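Gemismont to Play Home Opener at Kevdale After Turf Replacement Runs Long

26/08/2020 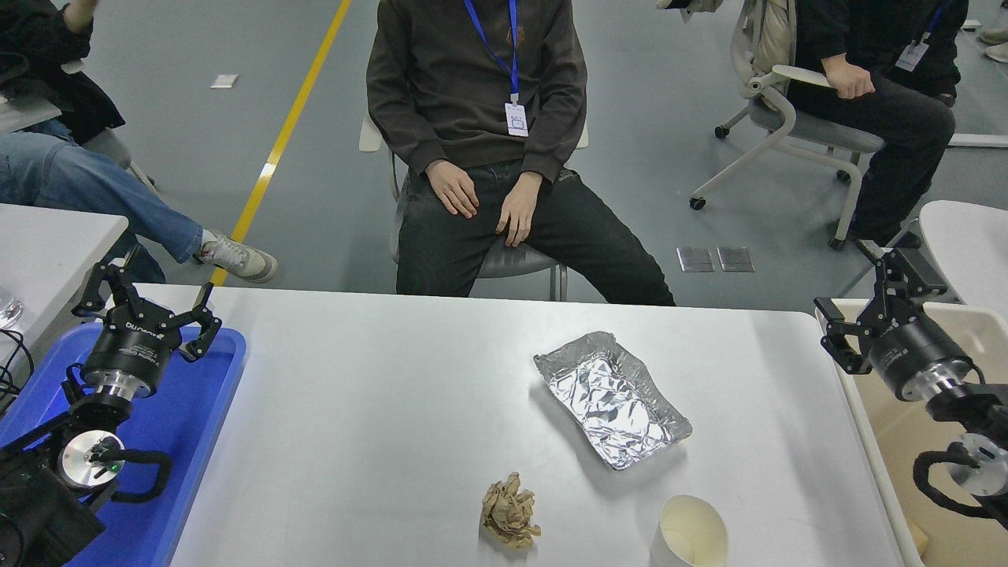

The Gemismont football team will play its first home game of the season at Kevdale, the club said in a statement, after work on the field at Butt Park fell behind schedule. The game was to have been the first on the new turf. Kickoff time stays the same, and season tickets will be honored at the gate. Kevdale has no concession stand on game days, so fans may bring their own food, and the park rules that apply at Butt Park will apply there too. Foil trays, paper cups and balled-up paper go in the bins by the exits, and glass is not allowed anywhere inside the fence.

The old surface at Butt Park was pulled up in the spring. Crews found that the drainage pipe under the east sideline had collapsed in two places, and the contractor, Gikus, asked for more time to replace the full run of pipe. The club agreed to the change in June. Base stone is now down from goal line to goal line, and the first rolls of turf have been delivered, but the seams and the painted lines still have to be done and the field has to pass an impact test before players can use it.

Gikus has told the club it needs 4 more weeks of dry weather. The club is planning on longer than that. Its statement says the team will return to Butt Park "when the field is ready and tested," and the schedule sent to season ticket holders lists the last home game, in November, as the only one sure to be played there.

Kevdale is a smaller ground. Butt Park has 2333 permanent seats, and Kevdale has one set of bleachers on the west side with standing room along the rail. The club will put a limit on ticket sales for the opener and has set aside 200 places for visiting fans. Groups will be asked to sit together and leave space between themselves and the next group. Face coverings are required at the gate, in the restrooms and anywhere people are lined up.

Season ticket holders will not have their usual seats. They will be let in half an hour before the general gate opens and can choose any open spot in the bleachers except the top row, which is kept for the broadcast crew and the coaches' spotters. Anyone who would prefer to skip the Kevdale game can ask for a credit toward next season. Requests have to reach the ticket office before the day of the game, by phone or email.

Parking is the other change. The main lot at Kevdale holds 112 cars and will be closed to the public once the team buses and officials are in and the remaining spaces are full. The overflow lot is across the road behind the old feed store, and it is grass – drivers of low cars may want to park on the street instead. There is no parking on the north side of the access road, and cars left there will be towed.

The team has been practicing at Kevdale for the past two weeks. The field there is natural grass and was reseeded in the middle last fall after a hard season. It has no lights on the practice side, and evening sessions have been moved up an hour. The coaching staff has made no changes to the roster since the last scrimmage, which Gemismont won 20-14 on a fourth-quarter touchdown run. Two linemen who sat out with ankle injuries are back in full practice and are expected to dress for the opener.

Youth games that had been planned for Butt Park on the same weekend are also being moved. Flag football for the younger ages will be played on the middle school field, and tackle games will be at Kevdale in the morning, with the last one finished well before the gates open for the main game. Coaches should have the new times by email. Families who have not heard from a coach should check with the youth league office.

Tickets for the opener are on sale at the club office and will not be sold at the gate. The radio broadcast will go ahead as usual, with the pregame show starting 20 minutes before kickoff. If heavy rain makes the grass at Kevdale unplayable, the game will be pushed back one day and the same tickets will be good. Any change will be posted on the club's website by noon.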